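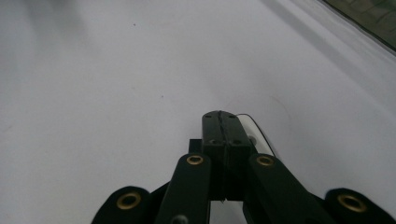

**Figure 3.** (a) Nesex hand-held gripper over the work table, fingers closed.

### 4.2 Hardware under review

The Nesex kit is sold as a pair of hand-held grippers with a table fixture. Finger motion passes through a symmetric linkage with brass-colored eyelets at the joints. We recorded 792 utensil-sorting demonstrations with two operators and kept 488 after filtering. Median setup time was 28 minutes.
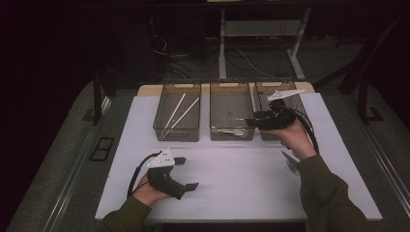 **Figure 3.** (b) Two-handed operation at the three-bin fixture.

Cable routing was the main complaint. Agarwal logged 43 pauses to reposition a cable, most of them on the right side. The Listano kit, tested in April, was not run on this task.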